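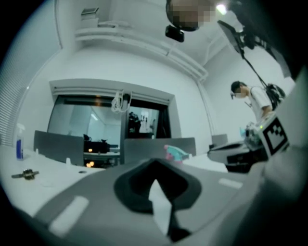 Gripper v3 over the bench, spray bottle at left.

toltach_hala
Pad is cast rubber on the gray shell. Logged 120 grasps in July; 27 slipped, most of them on bottles. Looking at a softer compound.

kamolk
Softer will tear at the root of the V. What's the closing force?

toltach_hala
Not measured. Spring is from the parts bin.

samira_m
Then measure it before recasting. A kitchen scale and a block will do.

kamolk
Disagree on the scale. It reads the static load, and slips happen on the lift. Film the pad at the contact point.

samira_m
Static is still the first number you need. Also check the two sides close parallel.

toltach_hala
Scale gives 787 g at full squeeze. One side leads by over a millimeter.

anas.moussa
Shim that first. Same fault on my Hattar build, and I wasted two castings on it.

kamolk
Fine, shim first. I'd still film it.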